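Search this site
Search
Visit report: Wanyama returns and sorting hall, June
14 shares
3 comments

The Wanyama site handles household returns for a number of mail-order sellers, the largest of them Gemstead. Visitors are admitted in the afternoon only, through the side entrance, and the tour takes a little under two hours including the safety talk. Our group was led by Birsen Karabulut, who runs the sorting floor.

Goods arrive in mixed cartons. A carton is weighed, opened and tipped at the first bench, and the packaging is separated from the contents. Cardboard goes to a baler at the rear wall. The hall covers 3,664 square meters, and more than half of that is racking. The working area is smaller than most of us had expected, and the aisles between benches are narrow.

On the day before our visit the floor processed 2,348 items. Karabulut described this as an ordinary figure for June. The peak comes in January, when a second shift is added and the overflow is stored at Sketeda, a rented building on the same road.

Items fall into 3 streams: resale, repair and scrap. Clothing and books are handled separately and were not part of the tour. The benches we saw dealt with kitchenware, bathroom goods, pet supplies and small tools, all of which come through unsorted. A return slip is supposed to travel with each item. Slips go missing often enough that there is a shelf marked for unmatched goods, and it was close to full.

Loose items without a carton of their own are placed in deep bins with sloping sides. The slope brings small things toward the middle, where they are easier to reach. The drawback is wear. Paint on the inner panels does not last, and scraped patches are left until the yearly overhaul.

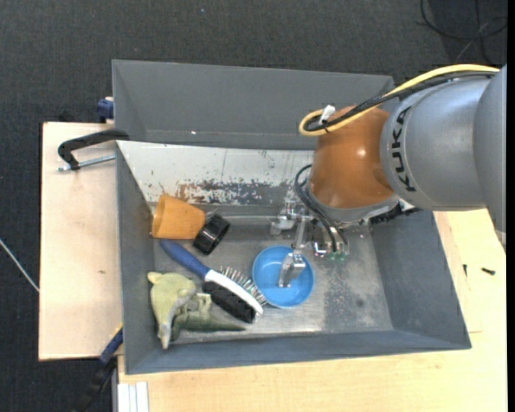

Bowls and brushes make up a large share of the pet supplies. A bowl is simple to grade: rim, inside, base, and then a decision. Grooming brushes take longer. Any brush with hair in it goes to scrap whatever its price, and double-sided ones have to be checked on both faces. Qiuyue Cheng, who wrote the grading sheet, put the scrap rate for brushes at roughly 80 percent. The sheet itself is two pages and hangs at every bench.

Graded goods are relabeled with Skadell, the stock program used throughout the hall. The labels are small and the print was faint on several that we were shown. Cheng said a change of label stock is planned - no date was given.

The tour ended at the loading dock. Parking is limited, and larger groups should arrange a drop-off at the gate. Ear protection is provided for the baler section. Closed shoes are required throughout, and two people in our party had to wait in the office for that reason.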